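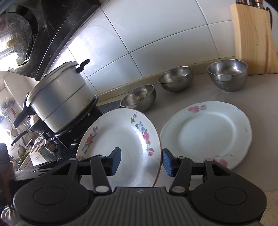
## 4. Teaching the plate jobs

Right, this is the part of the guide most people turn to first, and I don't blame you. By now you've unpacked the Edis hand gripper, charged it and done the pairing in section 3. What's left is showing it how your kitchen handles plates, so the fixed arm over at the Hondwood bench can do the same job later on.

I wrote this for the canteen and catering crews at Alarus, so it's in our words and not the supplier's. If you've worked a plate wash you already know more than the machine does.

### Before you start

- Clear enough counter for one plate lying flat and one being held. Bowls along the back wall can stay put if they're out of your elbow's way.
- Make sure the hob is off and anything on it has cooled. The gripper has no idea what heat is.
- Wipe the finger pads with a damp cloth, then a dry one. The blue textured faces do all the holding, and a smear of washing-up liquid makes them useless.

> **Caution:** Keep your free hand out of the finger linkages. They fold together as the pads close, and they'll nip you (ask me how I know).

### Picking up by the rim

1. Stand square to the counter with the gripper in your stronger hand and the pads open.
2. Press the thumb button once. You'll hear a short beep, and recording starts.
3. Bring the pads to the rim, one on each side of it. Go in slowly -- slower than you would with your own fingers.
4. Squeeze until the pads meet the china, then stop. Any extra force goes straight into the rim, and decorated plates with a gold-coloured edge line don't thank you for it.
5. Lift and tilt the plate upright. Hold it still for a breath so the sensors settle.
6. Carry it to where it's going, lower it, and open the pads only when the counter is taking the weight.
7. Press the button again to finish. Two beeps means saved, one long one means do it over.

**Note:** Scalloped rims need a bit more care. Try to get both pads on the same curve, or the plate will swing as you lift. If it does swing, put it down and carry on with the same recording. The arm learns from a clumsy rescue as well!

### How many goes?

The target for each site is 80 good recordings per plate type. Do them in batches of 10 and then have a proper sit-down, because the gripper gets heavy on the wrist long before you feel tired anywhere else. Our first site sent in 1078 altogether, and the ones done late in a shift were noticeably wobblier.

### What it means for your shift

I get asked this a lot, so it may as well go in the manual. The Zwahlen rota keeps the same number of people on the wash, but the long stacking stretch after lunch goes to the arm. You'll spend that time on checking, prep and the odd jobs that always got left. Recording is paid time and goes on your sheet as code 2000.

I'll admit I miss the stacking a little -- it was when we all had a natter. A few of the crew have said the same, so the tea break now runs straight after the arm starts up.

### If something goes wrong

- **Pads won't close fully:** check for crumbs at the pivots and brush them out.
- **Plate slips:** clean both pads again before you try squeezing harder.
- **No beep at all:** repair the connection as in section 3, then start again from step 1.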